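Re: Duvet or comforter? Sleeping hot AND cold in the same bed

tillyknits
OK bedding people, settle something for us. My husband and I have had the same comforter for ages and it has gone lumpy in the corners and flat in the middle, so I'm ready to replace it. I want to go the duvet route with a washable cover. He thinks covers are a pain and wants another plain comforter we just throw in the machine. The other problem is that I freeze and he roasts. We keep the house at 65 at night and he still kicks everything over onto my side by midnight. Budget is 200 for the whole thing, cover included if we go that way. Queen bed, medium-size dog who is not supposed to be on it.

Marrowfat
Duvet, no contest. You wash the cover every week with your sheets and the insert maybe twice a year. With a comforter you either drag the whole thing to a laundromat or you don't wash it nearly enough, and most people don't wash it nearly enough. Add a dog and I wouldn't even think about it.

oldporchswing
I'm going to disagree with Marrowfat. I did the duvet thing for years and I hated that cover with a passion. The insert slides down, you get a big empty flap at the top and a wad of fluff at your feet, and every laundry day you're standing inside a giant pillowcase trying to find a corner. Went back to a comforter and a top sheet and my life got better overnight. If you use a top sheet the comforter doesn't get that dirty!

Marrowfat
Corner ties. Your cover should have ties inside and your insert should have loops. If it slides you bought a cheap cover.

oldporchswing
I had ties. They came undone. And I paid 130 for that "cheap" cover, thanks very much.

Gyu-bin Song
Can I suggest the third option? Two twin duvets on one queen bed, one each. My wife and I switched a couple of winters ago and we have not had one single argument over blankets since. Hers is the heavy one, mine is basically a sheet with ambitions. It looks a little funny when the bed is made but you can throw a quilt over the top if company's coming. Ours are from Niltwood, nothing fancy, and both came in under your budget with the covers.

tillyknits
Ooh. I showed him this and he said "that's how hotels do it in Europe" like he'd thought of it himself. My only worry is that it feels a bit separate-beds? Do you not miss sharing?

Gyu-bin Song
Not at 3 in the morning I don't.

pepper_and_moss
We tried the 2 blanket thing and gave up after a month, so just putting in a vote the other way. There was always a cold gap down the middle and the dog moved right into it. What fixed it for us was a lightweight all-season comforter plus a wool throw on the cold person's half (me). Cheap, easy, and he can't steal the throw if I'm lying on the edge of it.

Thu Lã
Long post coming, sorry, I used to work in the linens department of a store and I have Opinions.

First, forget thread count on the cover. Go by feel. Percale is crisp and cooler, sateen is smoother and holds more heat, so for your husband I'd say percale every time. Flannel is lovely for you but he would never forgive you.

Second, fill. Down is warm for its weight but you have to dry it forever, on low, with tennis balls or dryer balls, and if you pull it out too soon it smells like a wet goose. I'm not kidding. Down alternative is heavier and it flattens sooner, but you can wash it at home and it costs way less. With a dog, I'd go alternative and plan on replacing it.

Third, lumps. Look for baffle boxes or at least stitched squares. Your old one probably only had a few lines of quilting and the fill wandered off to the corners.

And get a pattern! White bedding looks gorgeous in the catalog and shows every single hair, crumb and coffee drip. I'm a leaves-and-vines person myself, something soft on a cream background. It doesn't mind being wrinkled, which matters because I make the bed maybe half the time.

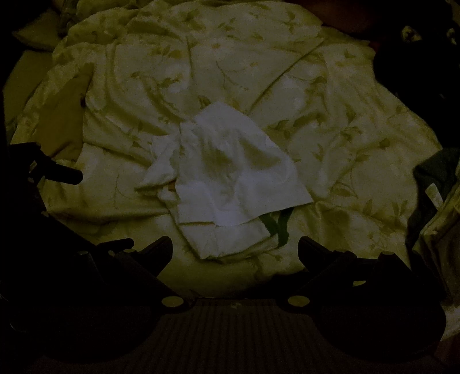
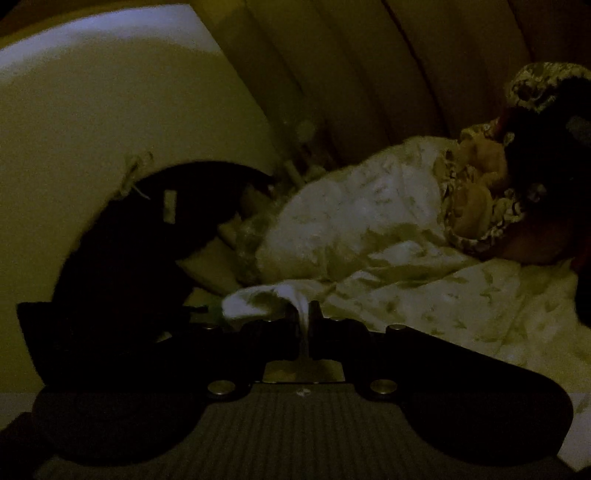
Anyway, the other thing I was going to say is measure your mattress depth before you order anything. A queen comforter on a deep pillow-top barely covers the sides, and that may be half your blanket-stealing problem right there. If yours is a tall one, buy the king size. Lots of couples do this and never look back.

Marrowfat
Seconding the size-up. We have a king insert on a queen bed and there's enough for everybody.

oldporchswing
Well, I agree with Marrowfat on something. Mark your calendars.

Will a king fit in a regular home washer, though? Mine has the tall agitator in the middle and I can barely get a queen in there.

Thu Lã
With an agitator, no, I wouldn't. It won't rinse right and it can tear the stitching. Front loader, maybe, if it's a thin one. Otherwise laundromat, big machine, bring a book.

tillyknits
OK, just went and measured and our mattress is way deeper than I thought, so we've been trying to share a comforter that never fit in the first place. He's now leaning toward a king down alternative in percale with a pattern, I'm still a little tempted by Gyu-bin's two duvets. Does anybody know if Ondia ever puts their bedding on sale? I can wait until April if there's a spring thing.

pepper_and_moss
They had one last spring, I got pillowcases. Sign up for the emails and then unsubscribe right after.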